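We use cookies to keep you signed in and to remember your notebook settings. Accept | Manage

3/8/23
Njål Halvorsen

Hirkov bench simulator, trial licence, first proper go

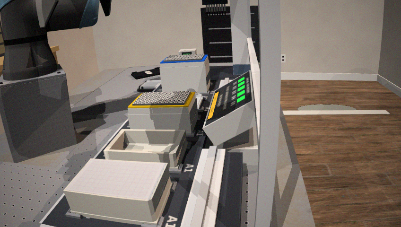

Installed the trial on the second workstation this morning. Brivcombe are selling it as an add-on to the Hirkov scheduler: you build the bench in software, run the method there, then send the same file to the real deck. The quote is £530 per seat per year, with support on top at £329. I want to know if it saves us bench time before we ask for money.

Layout today is the pipetting deck with the arm on its pedestal to the left. Block nearest the front, then the reservoir, then the two tip racks, yellow top and blue top. I kept the arm out of the first runs and only tested deck moves.

Loaded our old plate-fill method, 26 steps. The import stopped at step 6 with "labware origin undefined". Dekker had the same on his copy. The reservoir comes in from the library without an origin, so you have to open its properties and type the corner offset by hand. Saved a corrected version in the shared folder as reservoir_fixed. Use that one.

After that it ran to the end. Step order matches the scheduler log. Timings don't match: the simulator treats every aspirate as the same length whatever the volume, so ignore the total it prints at the bottom.

Tried the arm next. Taught it a park position and a pick above the block. The path planner is slow but it does flag collisions, and it stopped on one I had put in on purpose, with the gripper height set too low over the yellow rack. Error text is clear and gives the step number.

Things I don't like:
- no undo after moving labware
- the text on the console panel is too blurred to read
- camera view resets each time you reload

Asked Brivcombe about undo. They say it is in the September release. Molturow's package has it already but won't read Hirkov files, so we would be rewriting every method.

Still to do: run the serial dilution method, check tip counting when a rack runs out halfway, and get Dekker to measure the real pedestal height. The model is using the library default.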